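Minutes, July – review of the Dalel hand-held gripper kit
Present: Efua Akolgo (chair), members from Penlow and Clukinmont

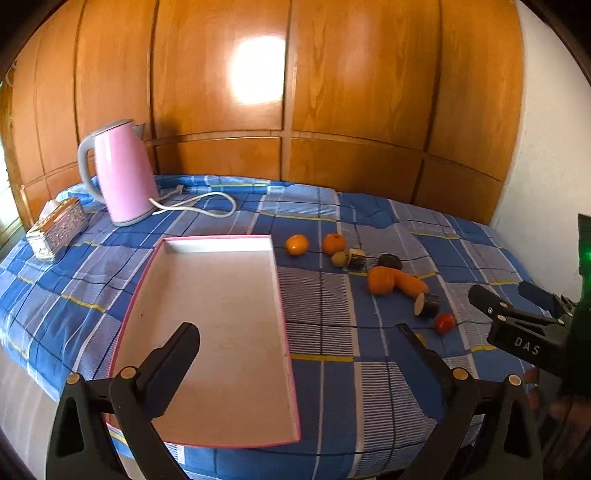 1. The trial period of the kit was discussed. Penlow has recorded 330 sorting runs up to now, Clukinmont 40 less. The members find the handles comfortable, but the wrist becomes tired after long work.

2. Price. Atinga offers the pair for 1,574, with spare fingertips included. Efua will ask if the training day can be added – the offer does not mention it.

3. Decision on purchase is moved to the next meeting, at 6 pm.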